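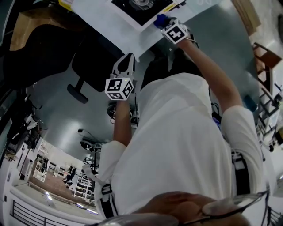
Figure 1. Sorting at a white work surface, with office chairs close by.

4.2 Small things on shared tables

Shared work surfaces have a well-documented tendency to fill up. The literature mostly blames paper. Our own survey of the Beddoe offices, carried out in November, suggests that paper is at least easy to stack, and that the real trouble comes from things too small to have a place of their own.

We logged 1,639 loose items over the survey period. Of these, 623 were shorter than a thumb, and almost none could be named with confidence by the people who sat nearest to them. Printed photographs formed a separate class. They were moved often and thrown away hardly ever, even when the subject was a parking lot.

Participants sorted the items into 3 groups: keep, return and discard. The Asten protocol allows a fourth group, "undecided," which we dropped after the pilot, when it took in most of the table. Small items near the edge were usually handled first – a sensible habit, given what the floor does to them – while flat items in the middle were left until last or used as a tray for everything else.

Seating mattered more than we had planned for. Rolling chairs let participants reach a second desk without standing up, and several used that desk as a quiet fourth group of their own. We recorded these items as "returned," with some reluctance, and discuss the effect on the totals in Section 5.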